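かごはどうして、こわれないの？
　～編むことのひみつ～

みなさんの家に、かごはありますか。パンを入れるかご、果物を入れるかご、ティッシュの箱を入れるかご。よく見ると、細いものが上に行ったり、下に行ったりしています。のりも、くぎも使っていないかごがたくさんあります。それなのに、持ち上げてもばらばらになりません。ふしぎですね。
このページでは、かごの「編む」という仕事について、いっしょに勉強しましょう。

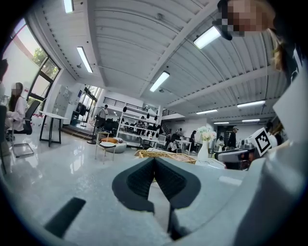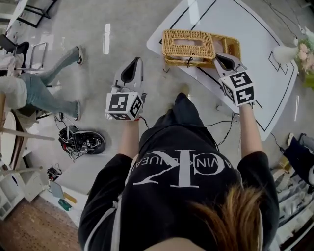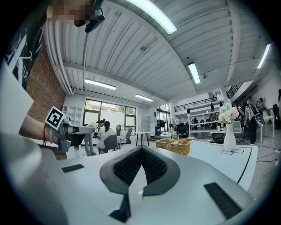 2まい目の写真：編んであるティッシュ箱と、白いテーブル

●「編む」とは何でしょうか

やわらかいひもを一本、机の上に置いてみてください。ひもは、くにゃくにゃしています。立てようとしても、たおれます。
では、ひもをたくさん用意して、たてと横に組み合わせたらどうなりますか。たてのひもの上を通って、次のひもの下を通って、また上を通って、下を通ります。となりの段では、反対にします。下、上、下、上です。
このようにすると、ひもとひもがたがいにおさえ合います。一本が動こうとしても、となりのひもがじゃまをしますから、なかなか動けません。このとき働いている力を「まさつ」と言います。まさつは、ものとものがこすれるときに、すべるのを止めようとする力です。ゆかの上でくつがすべらないのも、まさつのおかげです。
かごには、ひもとひもが出会う場所がとても多いです。一つの場所の力は小さくても、ぜんぶを合わせると大きな力になります。

●かごになる植物

かごは、いろいろな植物から作られます。国によって生えている植物がちがいますから、かごの色や形もちがいます。代表的なものをしょうかいします。

竹（たけ）
日本やアジアの国でよく使われます。竹の中は空っぽで、ところどころに「ふし」があります。竹はたての方向にきれいに割れます。職人さんは刃物で竹を割って、細くてうすいリボンのような「ひご」を作ります。ひごの太さがそろっていないと、かごの形がゆがんでしまいます。だから、編む前の仕事にも長い時間がかかります。

籐（とう）
東南アジアの暖かい森に多く生えている植物です。ヤシのなかまですが、多くは自分だけでまっすぐに立ちません。とげを使って、ほかの木につかまりながら、長く長くのびます。竹とちがって、中は空っぽではありません。中までつまっているので、曲げてもおれにくいです。いすや、ゆりかごにも使われます。英語では「ラタン」と言います。

やなぎ
ヨーロッパのかごに多い木です。かごに使うのは太い幹ではなくて、細くて長い若い枝です。冬に葉が落ちてから切って、たばにします。次の年も、切った株から新しい枝が出てきます。
皮をつけたまま編むと、茶色や緑色のかごになります。皮をむくと、白いかごになります。皮がついたままゆでて、それから皮をむくと、うすい茶色になります。皮の色が中の木にうつるのです。ペンキをぬらなくても、いろいろな色ができますね。

草やつる
太い木がない場所でも、かごは作れます。水べに生える草、麦のわら、山ぶどうのつるなども使います。わらはやわらかいので、たばにして、ぐるぐるとうずまきのように巻いて、別のひもでぬい合わせることが多いです。この作り方は「コイリング」と言います。上、下、上、下の編み方とは、しくみが少しちがいます。

●なぜ水につけるのですか

かわいた枝を急に曲げたら、どうなるでしょうか。ぽきんと折れてしまいます。
そこで、かごを作る人は、編む前に枝を水につけます。水が植物の中に入ると、枝はしなやかになって、曲げることができます。細い籐は短い時間で大丈夫ですが、皮のついたやなぎは何日も水の中に入れておきます。
編み終わったら、かごをかわかします。かわくと、枝は曲がった形のままかたくなります。ぬれているときに曲げて、かわかして止める。かごの形は、水が手伝ってくれているのです。
でも、水が長く残っていると、かびが生えることがあります。家にあるかごがぬれたときは、かわいた布でふいて、風がよく通るところに置いてください。ストーブのすぐ前は、急にかわいて割れるので、よくありません。

●かごの体の名前

かごにも、体のように名前があります。
いちばん下は「底（そこ）」です。底は、ものの重さを受けるところです。多くのかごは底から作り始めます。
底から上に立っている骨のようなものは、「たて芯（しん）」と言います。たて芯は、かごの背骨です。たて芯がしっかりしていないと、かごは横にふくらんだり、たおれたりします。
たて芯の間を横に通っていくものは、「編み芯（あみしん）」です。編み芯が前、後ろ、前、後ろと進んで、かべができます。
いちばん上は「縁（ふち）」です。ここでは、たて芯の先を曲げて、となりのたて芯の間に入れていきます。縁がないと、せっかく編んだところが上からほどけてしまいます。縁の始末はむずかしくて、初めての人はよくまちがえます。私も習ったとき、三回やり直しました。

私が子どものころに住んでいたプロドウという町には、小さなかごの博物館がありました。入り口に、洗たくものを入れる大きなかごがかざってあって、たて芯が108本もありました。子どもが中に入って、しゃがんでかくれることができる大きさでした（もちろん、入ってはいけませんでした）。博物館では2000個のかごを集めていて、卵だけを運ぶかごや、魚のにおいがまだ残っているかごもありました。私はその魚のかごの前を、いつも鼻をつまんで走りました。

●いろいろな編み方

編み方には、たくさんの種類があります。日本の名前は、目の形から来ているものが多いです。この「目」は、ひもの間にできるすきまのことです。

四つ目（よつめ）編み
たてと横を組んで、四角いすきまを作ります。とてもわかりやすい編み方です。

六つ目（むつめ）編み
三つの方向から竹を組みます。すきまは六角形になります。はちの巣のような形です。少ない材料で、軽くて強いかごができます。

ござ目編み
たて芯の間を、細い編み芯が細かくぬっていきます。すきまが小さいので、小さいものを入れても落ちにくいです。そばをのせるざるなどに見られます。

網代（あじろ）編み
二本とばしたり、三本とばしたりして、ななめのもようを作ります。すきまがほとんどありません。天井やかべのかざりにも使われてきました。

なぜ、すきまの大きさを変えるのでしょうか。使い方がちがうからです。洗った野菜を入れるざるは、水が下に落ちなければなりません。だから、すきまが必要です。じゃがいもを運ぶかごは、すきまが大きくても、じゃがいもは落ちません。豆を運ぶかごだったら、こまりますね。
今度お店に行ったら、かごの目を見て、「何を入れるかごかな」と考えてみてください。

●奇数（きすう）のひみつ

丸いかごを作るとき、大切な約束があります。一本の編み芯で、前、後ろ、前、後ろと、ぐるぐる編む場合は、たて芯の数を奇数にします。奇数は、2で割り切れない数です。
もし、たて芯が八本だったら、どうなりますか。一周目に、一番のたて芯の前を通ります。二番は後ろ、三番は前、そして八番は後ろです。二周目が始まると、一番はまた前になってしまいます。何周しても同じところを通るので、互いちがいになりません。
たて芯が九本だったら、九番は前です。すると、二周目の一番は後ろになります。一周ごとに、前と後ろが自然に入れかわります。
では、たて芯が偶数（ぐうすう）のかごは作れないのでしょうか。作れます。編み芯を二本使って、かわりばんこに編めばよいのです。博物館の大きなかごも、108は偶数ですから、一本だけでぐるぐる編んだのではないでしょう。

●やってみよう１　折り紙で編む

用意するもの
・色のちがう折り紙　2まい（一つの辺が15センチのもの）
・はさみ
・じょうぎ
・えんぴつ
・のり

1　一まい目の折り紙を、半分に折ります。
2　折ったところから、まっすぐに切りこみを入れます。はしから2センチのところで止めてください。切りこみの間は、1センチくらいがよいです。
3　折り紙をひらきます。すだれのようになりましたね。
4　二まい目の折り紙を、はばが1センチの細いおびに切ります。
5　おびを一本取って、上、下、上、下と、切りこみに通します。
6　二本目のおびは、下、上、下、上と通します。
7　おびをやさしく押して、すきまをつめます。
8　最後まで通したら、おびのはしをうらでのりづけします。

うまくできたら、二本とばして通してみてください。とばし方を一つずつずらしていくと、ななめの線が出てきます。網代編みと同じ考え方です。

●やってみよう２　紙コップのかご

用意するもの
・紙コップ　1個
・毛糸（少し太いものが編みやすいです）
・はさみ

1　紙コップのふちから底の近くまで、切りこみを入れます。切りこみは、ぜんぶで九つです。はばがだいたい同じになるように、先にえんぴつでしるしをつけてください。
2　切った紙を、外に少したおします。九本のたて芯ができました。
3　毛糸のはしを、一つの切りこみのいちばん下にはさみます。毛糸の先は、コップの中に出しておきます。
4　毛糸を、前、後ろ、前、後ろと通していきます。
5　一周したら、下に押してつめます。強く引っぱると、コップが細くなってしまいますから、ゆっくり編みましょう。
6　とちゅうで色を変えたいときは、新しい毛糸を、前の毛糸と中で結びます。
7　上まで編んだら、毛糸を切って、編み目の間に先を入れます。

はさみを使うときは、人のほうに先を向けないでください。小さい子は、おうちの人といっしょにやってください。
一周目と二周目で前と後ろが同じになってしまった人は、たて芯の数をもう一度数えてみましょう。

●しつもんコーナー

かごは、何年くらい使えますか。
使い方と材料によってちがいます。毎日外で使うと早くいたみますが、家の中で大切に使えば、おばあさんからもらったかごを、まごが使うこともできます。こわれたところだけ、新しい枝にかえて直すこともあります。

お店には、プラスチックのかごもありますね。
はい、あります。植物のかごとそっくりに編んであるものもあります。水に強いので、おふろや庭で使いやすいです。さわってみたり、すきまの中をのぞいてみたりすると、ちがいに気がつくかもしれません。植物のひもは、太さや色が少しずつちがいます。

空を飛ぶかごがあるというのは、本当ですか。
本当です。熱気球（ねつききゅう）で人が乗るところは、籐ややなぎで編んだかごが多いです。軽いことも大切ですが、地面におりて「どん」となったときに、編んだかべが少ししなって、ショックをやわらげてくれます。

鳥も、かごを編みますか。
はい。ハタオリドリという鳥は、草の細い葉をくちばしで通したり結んだりして、枝からぶら下がる巣を作ります。若い鳥は初めは下手で、何回も練習するそうです。

●ことばのまとめ

ひご……竹などを細く割って、けずったもの。
たて芯……かごの骨になる、たてのひも。
編み芯……たて芯の間を通る、横のひも。
縁……かごのいちばん上のはし。
目……ひもとひもの間のすきま。
まさつ……こすれるときに、すべるのを止めようとする力。

次回は「なわはどうして、ねじってあるの？」です。麻ひもを一本、用意しておいてください。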